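Solby wire shelving rack, white, 100 cm: review

By Keabetswe Masilela

Storage and shelving

The Solby is a free-standing wire rack that comes flat in one long box and goes together without tools. It is sold in white and in dark grey, in two widths. I bought the wider white one, item 913, in December and put it in our workshop room, where it has been in daily use ever since. I paid for it myself.

We needed somewhere to put small things. The room has a concrete floor, white tables and a lot of odds and ends that get picked up and put down all day, among them plates, fruit, boxes and cables. Before the rack came, most of it lived on the tables or in a wire basket on the floor, and whatever you wanted was at the bottom of the basket.

Delivery and assembly

The box is heavy for its size and the cardboard at one end had split by the time it reached us. Nothing was missing. The posts come in halves that screw together, and the shelves slide down over them and sit on plastic clips. If you have put up a rack of this type before you will know the method. The clips snap round the grooves in the post, the shelf drops on to them, and the weight of the shelf pulls everything tight.

The instructions are one folded sheet of drawings. They do not tell you which way up the clips go, though there is a small arrow moulded inside each one. I put the first set on upside down and the shelf slid straight to the floor. With the arrows pointing up it all held. Allow 30 minutes if you are on your own. A second person to hold the far corner would help, mainly with the top shelf.

The feet are adjustable and need to be adjusted. Our floor slopes a little towards one wall and the rack rocked until I had turned one foot out by several threads. The feet are hard plastic and slide easily on concrete, so load the rack where you want it to stay. It can be pushed when full, but it makes a dreadful noise.

In use

The shelves have been level and firm from the start. We keep boxes on the lower ones and loose items higher up, and I have not seen any bowing. The makers give a load figure for each shelf, but I have no means of testing it and we are nowhere near it with plastic tubs and kitchen things.
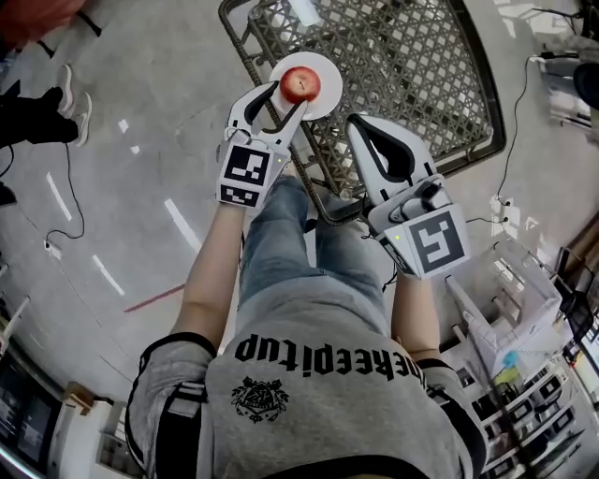

White wire rack at the right, with dark boxes low down; apple and white plate in hand, dark wire basket or cart on the floor.

The best thing about wire is that you can see through it. From the other side of a table I can tell whether the yellow things have been put back or not, and I don't have to bend down to look under a shelf. Dust falls through as well, though of course it falls on to whatever is below.

The worst thing about wire is the gaps. The wires run front to back and are spaced wide enough for a pen or a small screwdriver to drop between them. Plates are fine. An apple placed straight on the shelf stays put if it settles between two wires, but it marks if it is left there for any length of time, so fruit now goes in a bowl or on a plate. Anything with narrow feet will tip. Solby sells clear plastic liners to go over the wires, and I would add them to the order if you mean to keep small parts on the rack. I bought two and wish I had bought a full set. They come rolled up and take a day or so under something flat before they stop curling at the corners.

The depth is sensible. A standard storage box sits fully on the shelf with a little room behind for a cable to hang down. Two rows of small boxes will fit, but the back row is then awkward to get at, and I have gone over to one row.
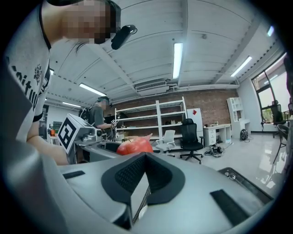 I should say something about height, as it was the part I got wrong. The shelves can be set at any groove on the posts, and I spaced them evenly since that looked neat. It was a poor choice. The lower shelves had a great deal of empty air above the boxes and the upper ones were too tight for anything tall. To move a shelf you have to take off everything above it, so it is worth measuring your tallest box before you start. Moving two of them took me longer than the original assembly.

The shelf people reach for most is the one at elbow height. Everything that goes back and forth to the tables during a session should be there. Low shelves are for things you fetch once and then leave out.

Finish and cleaning

The white coating is smooth and even on the shelves. On the posts it is thinner, and there is a chip near the join on one of ours where I knocked it with the next post along. Sticky patches come off with a damp cloth and washing-up liquid. Cleaning between the wires is slow work, and a washing-up brush does it better than a cloth. White shows every grubby fingerprint along the front edge. If I were buying for a room with less light I would still choose white, but in a garage I would take the grey.

Compared with others

I have used a Kastberg rack of the same width in a previous job. The Kastberg has thicker posts and feels more solid when you lean on it, and its clips are easier to read. It also costs a good deal more and was fussy about lining up its side braces. The Olura rack is cheaper than either. It has solid shelves, so nothing falls through, but it is too shallow for the boxes we use. The Berchtold trolley has castors and would suit a room where storage has to move every day. We had no need of that.

Good points

Stable once the feet are set
No tools needed
Easy to see what is on each shelf
Takes ordinary storage boxes without overhang

Less good

Gaps let small items through unless you buy liners
Changing shelf height means unloading
Clip direction is not explained in the instructions
Hard feet slide on smooth floors

Who it suits

It suits a workshop, a utility room or a larder where most things are already in boxes or tubs. For loose screws, pens and similar, buy drawers. A wall fixing is supplied and should be used if there are children about. The screws in the pack were too short for our wall and I replaced them.

I would buy the same rack again, with liners for every shelf. There is space beside ours for the narrow version, and I plan to get one when the stock comes back in.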